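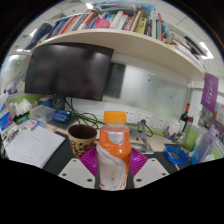
The bottle that ate my week.

So I finally got the replay viewer into a state where I'm not embarrassed to write about it. If you've been following along, you know I've been fighting with the grasp labeling tool since December, and that most of my posts have been me complaining about timestamps. This one is also about timestamps, sorry! But there's some good news in the middle.

Quick catch-up for anyone who landed here from a search. I write the software that sits between raw gripper recordings and the people who train policies on them. The whole pipeline is called Edetti (I didn't pick the name), and my piece of it takes a recording, lines up the video with the pose track and the finger width, and chops it into segments like reach, close, lift, place. Somebody else's code then learns from those segments. If my cuts are wrong, their robot closes its fingers on air.

And my cuts were wrong. Not by much, which made it worse, because everything looked fine at normal playback speed. I only noticed when I was stepping through a bottle grasp one video frame at a time and the label flipped to "closed" while the fingertips still had a visible gap on either side of the cap. I stared at it for a while, went and got coffee, came back, and it was still wrong.

My first guess was the width estimate. We get finger width from vision, and I had recently swapped the detector for a lighter one called Grullo that runs faster on my laptop. So I spent a whole day blaming Grullo. I plotted its widths against the old detector's on 300 clips and they sat right on top of each other, apart from a few clips where the light was bad and both of them were terrible. Apologies to Grullo.

Then I looked at the pose track, and that turned out to be fine too. What was off was the clock. The video timestamps were getting written when the image reached the disk queue, and the pose timestamps were written at capture. On a quiet machine those are close enough. On a machine that's also compressing yesterday's recordings in the background, the video lagged by about 80 milliseconds, and not even steadily. It drifted up and down depending on how full the queue was. 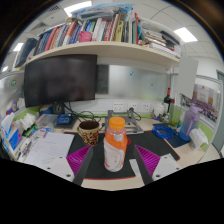 Elínborg Ladefoged
Perception tools developer, Edetti

Eighty milliseconds doesn't sound like a lot. But when you bring a gripper in on a bottle at a normal human pace, the fingers cover a good bit of ground in that time, and the segmenter is looking for exactly the moment when the width stops shrinking. Shift one signal against the other and you get a "closed" label on a picture of open fingers. A policy trained on enough of those learns to be early. I'd seen early closing in the rollouts and had just filed it away as a training problem, so there's a lesson for me about whose problem things are.

The fix has two parts. For new recordings it's easy: stamp the image at capture and carry that number along with it all the way to disk. That was a small change and I should have done it in the first version. For the old recordings it's messier, because the right number is gone. Debashish Bepari suggested estimating the offset from the motion itself. You compute how fast the picture is moving, you compute how fast the pose says the gripper is moving, and you slide one along the other until the bumps match. Do that in short windows and you get a drift curve for the whole clip.

It works nicely when there's plenty of motion. On a clip where somebody holds still over the desk for a few seconds, there are no bumps to match and the estimate wanders off. My current hack is to trust only windows above a certain speed and draw a straight line between them. It's not pretty - I'd like to try a proper smoother - but the labels on my test clips now flip where my eye says they should.

One fun side effect of all this: cluttered desks are great for it. All those book spines and cables and pens give the motion estimate tons of texture to hold on to. I'd always figured a blank background would be easier, and for alignment it's much harder. The wide fisheye view helps too, with so much background in it, although I did have to mask out the fingers, which barely move relative to the camera and were dragging every speed estimate toward zero. (That was another afternoon. I thought my math was wrong. My math was fine, I was just measuring the gripper against itself.)

Still on my list: a warning in the viewer when the confidence is low, a keyboard shortcut for jumping to the next label change, and moving the whole offset step into Rodon so it runs at import and I don't have to remember to launch it. The shortcut will probably get done first because I want it the most.

If you have a trick for the slow-motion stretches, please leave a comment. I've got a stack of old clips waiting and I'd rather not go through them by hand.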